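Lanport Fabrication: Progress Report to the Clandbridge Manufacturing Fund, Second Period
Prepared by Kiran Sengar, Operations
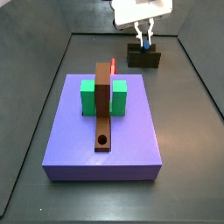
Photo: Lanport

Print this page | E-mail this page

The press brake line at Ploltcombe is running. I would hold off on calling it finished. The second brake was signed off by the installer in February, and it has made parts every shift since, but the output we promised in the application assumed two trained operators per machine and we have three people for both.

Output. The line turned out 2503 formed panels in the period, of which 215 were scrapped or reworked. The supplier, Bạch, puts this down to settling in. I don't fully accept that. Most of the bad parts were on the long flanges, and the same flanges gave us trouble on the old brake. We have asked for the crowning to be checked again under load, with our own material, and for the readings to be left with us this time.

Setup time. The sales figures said tool changes would drop by half. On short runs they have come close. On long jobs there is no real difference, and I would ask the Fund not to quote the headline number in its newsletter until we have another period's data.

Orders. One customer has moved its cabinet work to us, 891 pieces on the first call-off. Sales has entered this as a direct result of the grant. The customer told me it was mainly about delivery distance, so I have left it out of the benefits table.

Jobs. The application named 7 new positions. Four are filled, all on days. Two offers were turned down over the late shift, and the last post has not been advertised. Raising the shift premium would probably help, but there is no money for that in the current budget.

Spending. Equipment is on budget. Floor reinforcement went over and was paid for by Lanport. The training line is underspent, which looks good on paper and shouldn't. We request permission to carry it into the next period.

Still open:
- crowning check on brake two
- guarding paperwork, promised every Monday and not yet received
- power supply to the third bay, no date from the contractor

The third bay should stay marked amber until that date is in writing.

E-mail this page | Print this page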